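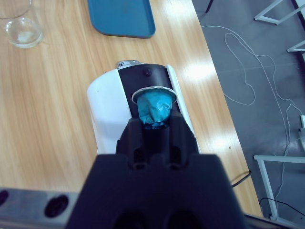
Evaluating the Vesov Two-Arm Kit on a Coffee Task

Student project report
Lena Pawłowska and Liam Horrocks
Supervisor: Irena Szczepańska
17 July 2024

1. Purpose

The department is deciding whether to buy the Vesov kit for the second-year lab. We had it on loan from Andreadis, the dealer, and were asked to find out if students with no robot experience could set it up and teach it one household job. We picked making coffee with a capsule machine.

2. Setup

Both arms bolt to the near side of the table on square base plates. The manual allows 30 minutes for this and we needed longer - the cable order is only shown in a drawing at the back. The coffee machine, a glass and a blue plastic tray go on the table within reach.

3. Task

One arm handles the glass and the other loads the capsule. We recorded 24 demonstrations by hand guiding, then ran the job 21 times without touching the arms.

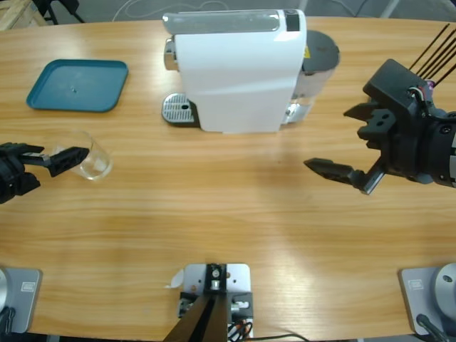 Figure 2. Left gripper at the glass, right gripper open, coffee machine at the far side of the table.

4. Findings

The glass was the easy part. Capsules were harder. The foil body gives when the fingers close, so grip force had to be set low, and the capsule then tilted over the slot in several runs. Slowing the last part of the move helped more than any change in force.

The software logs every run, but the export stops at 400 lines and we had to save long runs in two files. Andreadis answered our email on this and said a fix is planned.

5. Recommendation

We would buy the kit for the lab, with a printed cable guide added. Softer finger pads should be tried before the capsule task is given to a class.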